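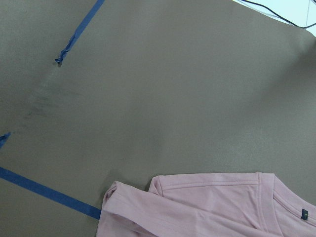

4. Table surfaces and marked areas

4.1 The tables

Folding at all three sites was done on flat tables of standing height. At Bitis and Astberg the tables had been in use for several years before the study began, and we left them as they were. At Hamdan the old table was too narrow for coats and bed linen, so the site replaced it in June, before any of the records used in this paper were made. None of the tables had a raised edge. Garments could hang over the side, and with long dresses and trousers they often did.

The colour of the surface matters more than we had expected when we planned the work. A white table shows dirt early, but pale shirts are hard to see against it, and a sleeve that has folded under itself can be missed. A very dark table has the same fault with black and navy clothing. The sites were therefore asked to use a matt surface in a middle tone between grey and brown. Gloss was avoided, as it gives reflections under ceiling lights and lets thin fabrics slide when they are smoothed from one side.

Tables were wiped at the start of each session with a dry cloth. Water and spray cleaners were kept away from the marked parts of the table during sessions, and were used only when the tape was due to be lifted.

4.2 Marking with tape

Areas on the table were marked with blue painter's tape. We considered three other methods. Chalk was tried first at Bitis and came off on dark cotton. A printed mat was tried at Astberg, but it moved when heavy items were pulled towards the worker, and its edge caught on knitwear. Lines drawn in marker pen could not be changed once the layout had been agreed. Tape was cheap, could be put down in a few minutes and could be taken up again when a layout proved unsuitable.

The layout had a receiving area, a folding area and an area for finished items. Strips were laid as straight lines, and most of them were parallel. We did not close every area on all sides. In the first trials, fully closed rectangles led workers to spend time fitting a garment inside the box, pushing in cuffs and hems that would have been folded in anyway at the next step. With open sides the lines served as a guide to direction, and the garment could be laid down in whatever position suited its shape.

Figure 3 shows part of a table surface with blue tape in place. The longer strip at the lower left lies flat and runs under a pink garment. The strip at the upper left has a torn and crumpled end which lifts slightly from the table, with a faint greyish scuff beyond it. Both conditions, flat tape and lifted tape, are discussed below.

Figure 3. Blue painter's tape on the work surface, with a pink garment over the end of the longer strip.

4.3 Wear of the tape

Tape condition was noted at the end of each session on the same sheet as the garment record. Three terms were used. "Flat" meant that the strip was stuck down along its full length. "Lifted" meant that any part of it could be raised with a fingertip without scraping. "Torn" meant that a piece was missing or the end was ragged. A strip could be both lifted and torn, and in that case both words were written down.

Wear began at the ends in nearly every case. The middle of a strip is held on both sides and is pressed down each time a garment is smoothed over it. An end has a free edge, and this edge is met by hems, buttons, zips and fingernails. Where the end had been torn from the roll by hand, it wore sooner than where it had been cut with scissors. A hand-torn end has small points along it, and these come up first. Once a point has come up, lint gathers on the exposed adhesive and the tape will not go down again.

Strips that pointed towards the worker wore at the near end. Garments at all sites were drawn from the receiving area across the table and towards the body, so that the cloth passed over the near end each time. Turning the strips so that their ends lay beyond the reach of the cloth was simple at Bitis, where the tables are deep. It was not possible at Hamdan without making the folding area too small for adult coats.

Marks on the surface itself were recorded separately. Some were adhesive left behind when a strip had been moved. Others were plain rubbing, and we could not always tell the two apart by eye. A mark that came off with a dry cloth was not recorded. Marks that stayed were noted by position, and the sheet had a small outline of the table for this purpose. No site reported that a mark had passed from the table to a garment.

4.4 Garments lying over a line

The record covers 3,483 garments. Of these, 3,016 were folded on a marked table and are used in the rest of this section. The others were folded while the tape was being replaced, or came from sessions for which the table sheet was not filled in.

A garment was recorded as lying over a line if any part of it covered tape when the first fold was made. This was common with large items and we do not treat it as an error. A coat laid flat with its sleeves out is wider than the folding area at any of the sites. For smaller items, such as T-shirts, children's tops and underwear, lying over a line usually meant that the item had been put down quickly, at an angle, or partly bunched.

In 215 cases the worker moved the garment after laying it down and before the first fold. The written comments suggest two main reasons. One was that a hem or sleeve had been found underneath and had to be pulled out. The other was that the worker had used the tape as a straight edge, bringing a side seam or the bottom hem up to it so that the first fold would be square. The second use was not part of the instructions given to the sites. It was seen most at Astberg, where it had been passed from one worker to another, and it was kept up after we had asked about it.

When the tape is used in this way its condition becomes important. A straight and flat strip gives a good line. A strip with a lifted end can catch the hem, and the worker then has to stop and free it. Several comments mention loose knits in this connection, and one mentions lace trim. Workers at Bitis dealt with the problem by trimming the lifted part with scissors, which shortened the strip a little each time. At Hamdan the lifted part was pressed down and covered with a second, short piece. This held well but left a slight step on the table, and thin fabrics showed it as a ridge when they were smoothed.

4.5 Replacement

The sites were free to replace tape when they wished during the 10 weeks of recording. Bitis replaced whole strips. Astberg and Hamdan tended to patch, and by the end of the period their tables carried short remains of earlier strips as well as those in use. These remains had no purpose in the layout. New workers sometimes asked what they marked.

We now advise removing the whole strip when either end has torn. The old strip should be drawn back slowly at a low angle, and any residue rubbed off before the new one is put down in the same place. Ends should be cut. On deep tables they should be placed on the far side, out of the path of the cloth. The sheet used for noting tape condition was revised on these lines on Feb 10, 2022, and the revised form is the one supplied to Skamport, where the layout is to be used on longer tables with two people folding side by side.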